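How does a town council work?

Do you know who decides where the new bins go, or when the park gate is closed at night? In many places it is the town council. Let us look at the council of Caltever, a small town with a river and one big school.

What is a council?

A council is a group of people who are chosen to take care of a town. Each of them is called a councillor. The grown-ups of the town choose them by voting. This is called an election.

Caltever is divided into parts, and such a part is called a ward. One ward is Jirley, near the river. Another is Drekeck, up on the hill. Jirley has 2,000 voters and it chooses 2 councillors. In the whole council there are 19.

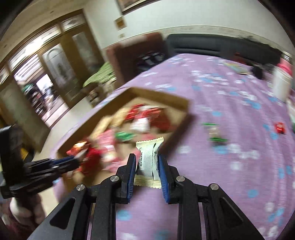
Who is the leader?

After the election the councillors meet and choose one of them to be leader. The leader then gives jobs to some of the others. One looks after roads, another one after libraries, another one after parks. This small group is called the cabinet. It is a funny word, but it has nothing to do with a cupboard in the kitchen!

The other councillors have work too. They ask the cabinet questions - sometimes very difficult ones - and they tell the meeting what the people in their ward need.

How do they decide?

First somebody makes a proposal. For example, last September a councillor from Drekeck proposed a crossing in Castillo Road, in front of the school. Then everybody could speak for it or against it. Some said it was too expensive. Others said that the cars go too fast there.
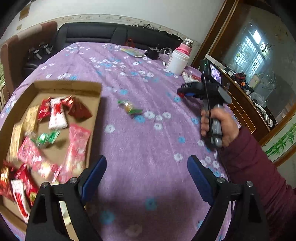

When the talking is finished, the councillors vote by putting up a hand. If more hands are for the proposal than against it, the proposal is passed. The crossing was passed, and it was painted in the spring.

Can children say something?

Yes. You cannot vote yet, but you can write a letter to your councillor, or start a petition. A petition is a paper which many people sign because they want the same thing. In Caltever a petition needs 50 names before the council must talk about it, and children's names are counted too.

The next open meeting is on 23rd May in the town hall. Children can come and listen if they bring a grown-up with them.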